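Speckled worktop over wood-grain fronts - which edge profile?
Forum: Kitchens > Worktops and Surfaces
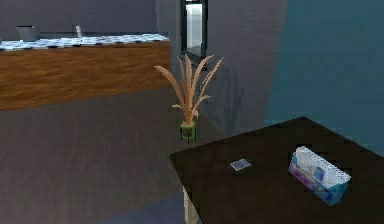

Replies (6)

gurkska_joint
Posted Apr 12, 2021
Planning a straight run, pale top with a blue and dark speckle, warm wood-grain fronts with the grain running horizontally. The top will be 20 mm. Kernora offers it with a square edge or a 2 mm radius. The square edge looks cleaner. Is there a practical reason to pay for the radius?

planeiron76
Yes. A square edge chips at the front where pans hit it. I refit tops in Toledo and most edge repairs I get are on square profiles. Take the radius.

sestley_tops
Depends on the material. Solid surface sands out in minutes, so a chip there is minor. Quartz does not. OP hasn't said which one this is.

gurkska_joint
Solid surface. Overhang is 20 mm at the front.

sestley_tops
Then square is fine. Break the corner with fine paper after install and leave it.

planeiron76
Disagree. Sanding a speckled top locally leaves a dull patch unless you refinish the whole front edge. I have redone 9 of those since January.

sestley_tops
Only if the finish is gloss. On matte you blend it with a gray pad and it disappears.

dovetail_low
Separate point - check the seam position before you worry about the profile. A speckle hides a seam well, but only if both sheets come from the same batch. Ask Kernora for the batch numbers in writing.

gurkska_joint
Finish is matte. Single sheet, no seam. Going with the 2 mm radius anyway, the upcharge is 76 dollars for the full run.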